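toltari-rack

Recordings and replay tools for a two-arm plate racking task. The control stack is Rendlow; the grasp planner is Kuvitz, pinned in requirements.txt. Start with tools/view_episode.py if you only want to look at the data.
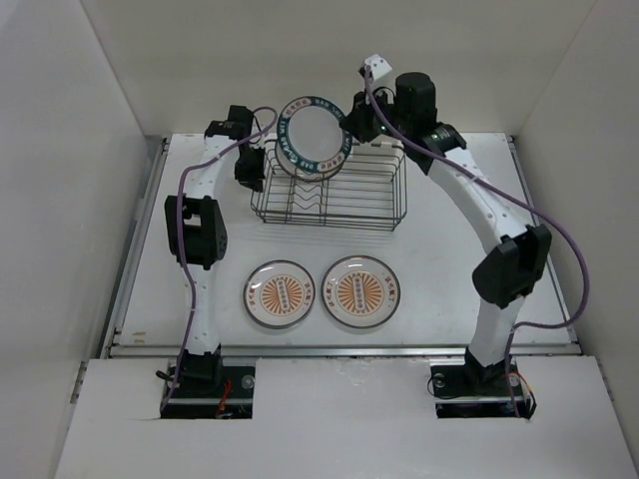
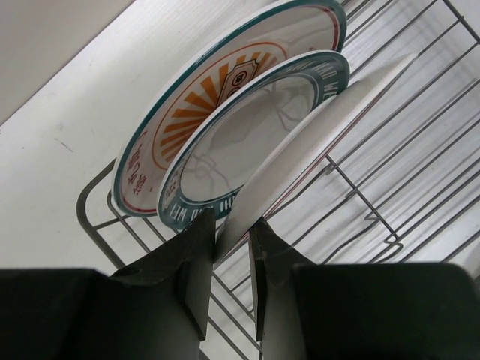
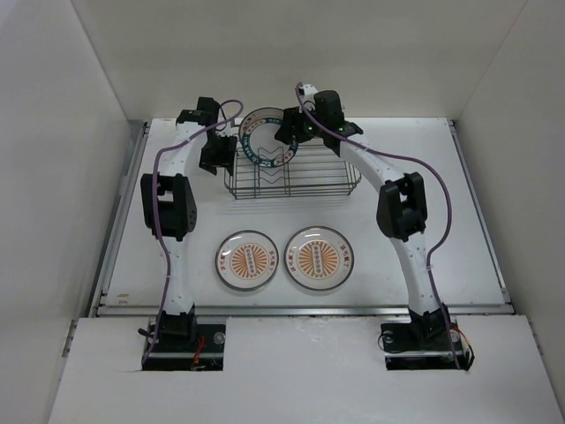

Contents

2961 episodes, stored one folder each. Every folder has joint states, gripper commands, the video streams and a meta.json. 72 episodes are held out in splits/test.txt. Please don't tune on them.

Timing

Joint states and video are logged on separate clocks. Use sync.py to align them before training. Some 600 of the early episodes have no gripper current field, so the loader fills it with NaN.

Known issues

Replay stops with a buffer error past 2000 steps. Raise max_steps in replay.yaml to get around it.
Kuvitz sometimes proposes a grasp too close to the rack wires. Set rim_margin higher if you see this.

Maintained by Workneh. Open an issue for missing files.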